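Home and Shared-Shop Robotics, Handout 5
Building a bedside arm
Notes by Rozália Brabec, revised November 1, 2019

The Geston build is a single arm that works beside a bed and handles small things on a nightstand. It was put together at the Zemesow shared workshop. Parts came to 3,895 crowns, without the motors.

5.1 Reach
Measure from the shoulder joint to the far rim of the table before you cut any links. Add 60 mm. A round top leaves less room for the wrist than a square one, and a headboard blocks the approach from behind.

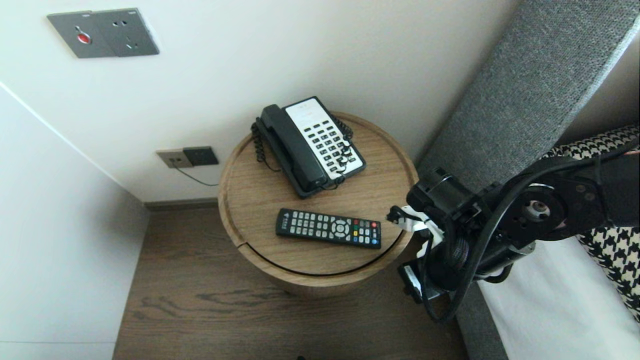 Fig. 5.1. Arm at the bedside table, with telephone and TV remote.

5.2 Fingers and pads
Print the fingers with the long axis flat on the bed. Glue the pads last, after the fingers close evenly on a steel rule. A remote is a good first test piece: narrow, stiff, and full of keys that get pressed if the grip is too high or too hard. Start at the lowest current setting and go up in small steps.
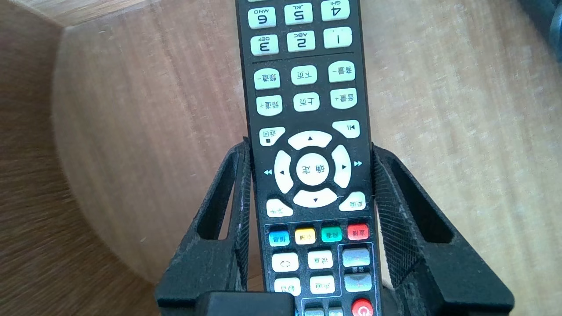
5.3 Cables
Leave slack at every joint, but check the lowest point of each loop with the wrist turned both ways. Some 600 mm of spare cable was too much on the first version, and Oľga Ďurica took it out in August. Tie the cable to the link and never to the joint housing.
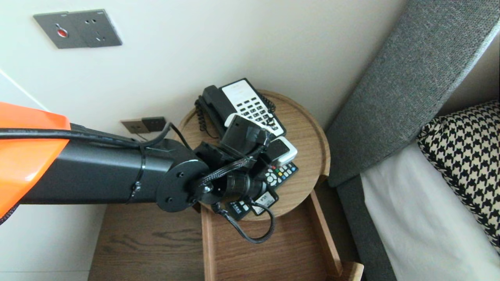 Run the full path by hand with power off, then at low speed. Write down every place where a cable touches the table rim. Bring the list to the next session, along with your finger files.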